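衣生活論 第4回 配布メモ（授業で話す順。抜けは口頭で補う）

今日の範囲：家庭での衣類の手入れ、しわ、たたみ・収納。教科書は第3章の後半。前回の洗剤の残りから入る。

■ 前回の残り（洗剤）
・界面活性剤の働き。浸透、乳化、分散、再付着防止。順番は試験では問わない。用語は書けるように。
・弱アルカリ性は皮脂汚れに強い。毛・絹は中性で。
・洗剤を増やしても汚れ落ちは途中で頭打ち。すすぎ残りのほうが問題になる。前回のグラフ参照、横軸の単位がg/Lになっていたか確認のこと（プリントによって抜けてます、すみません）。

■ しわはなぜできるか
繊維が曲がったまま固定される、が基本。綿は水を吸うと分子間の水素結合が切れる→曲がった状態で乾く→そこで結び直す→しわ。アイロンはその逆で、水分と熱で一度ゆるめ、平らに押さえて冷ます。冷めるまで動かさない。ここ毎年レポートで抜ける。

ポリエステルは吸水が少ないので洗濯じわは軽い。ただし高温で折り目がつくと取れにくい（熱可塑性）。プリーツ加工はこれを利用している。綿とポリエステルの混紡は中間の性質、と書けばだいたい合うが、混率も必ず書くこと。

脱水のかけすぎもしわのもと。薄手のものは短めに。脱水後に槽の中で放置しない。 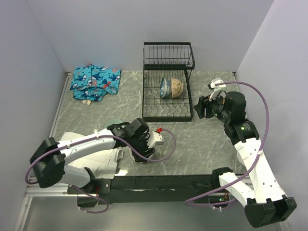

写真：Funstead 生活科学教材集より

丸まった布は形が読めない。襟、ウエスト、裾の位置がわからないとたためないので、たたむ動作の前に必ず「広げる」「向きをそろえる」が入る。家事時間の調査では全部まとめて「たたみ」に入っていることが多く、内訳が見えない。子ども服は一枚が小さい割に枚数が多く、ここの手間が効いてくる。

柄物は表裏の判別が楽。無地の肌着は縫い代かタグを見る。

■ 取扱い表示（復習）
・洗濯おけ＝家庭洗濯。中の数字は液温の上限。
・三角＝漂白。四角＝乾燥。アイロンの形＝アイロン。丸＝クリーニング。
・下の横線は弱い、二本は非常に弱い。×は禁止。
・四角の中に丸はタンブル乾燥。点が多いほど高温。
・四角の中の縦線はつり干し、横線は平干し。左上の斜線がつくと陰干し。ここ混同多い。
表示は上限を示すもので、その通りに洗えという指示ではない。

■ 干し方
風が通ることが第一。間隔をあける。厚いものと薄いものを交互に。ズボンは裏返して筒状に、ポケットの袋が外に出るように。ニットは平干し、つるすと自重で伸びる。
部屋干し臭は乾くまでの時間が長いほど出やすい。温度より先に風。除湿機と扇風機の併用については次回の資料に回します。

■ たたみ・収納
考え方は二つ。
（1）積む：棚向き。下のものが取りにくい。重みで折りじわ。
（2）立てる：引き出し向き。一覧できる。幅をそろえる必用がある。
長方形をまず作る→三つ折りか四つ折り、が共通の手順。半ズボンなら縦に二つ折り、股の出っぱりを内側に入れて長方形、そこから丈を折る。折り目の位置は毎回少しずらすと折りぐせがつきにくい。

防虫剤は空気より重い成分が多いので衣類の上に置く。異なる種類を混ぜない（パラジクロルベンゼンとナフタリン、しょうのう等。溶けてしみになる場合あり）。ピレスロイド系は併用できる。詰め込みすぎると成分が回らない。

■ 子ども服について補足
成長が早いのでサイズ替えの時期に一度全部出す。名前つけは洗濯で落ちにくい位置に。おさがりはゴムの劣化を先に見る。ひも、フードの引っかかり事故の話は安全の回（5月後半の予定）でまとめてやります。

■ 課題
自宅の衣類を15点選び、組成表示と取扱い表示を表にする。しわの程度は3段階で自己評定、基準も自分で書く。考察は2,000字以内。Dehghanの章（資料集p.22〜）を一か所以上引くこと。引用と自分の意見は分けて書く。Hissteadの表をそのまま写したものは受け取りません。
提出は土曜の正午まで。紙でもデータでも可。

次回：しみ抜き。白い綿布の端切れを持ってくること。Fordale の試験布は人数分ないので二人で一枚づつ。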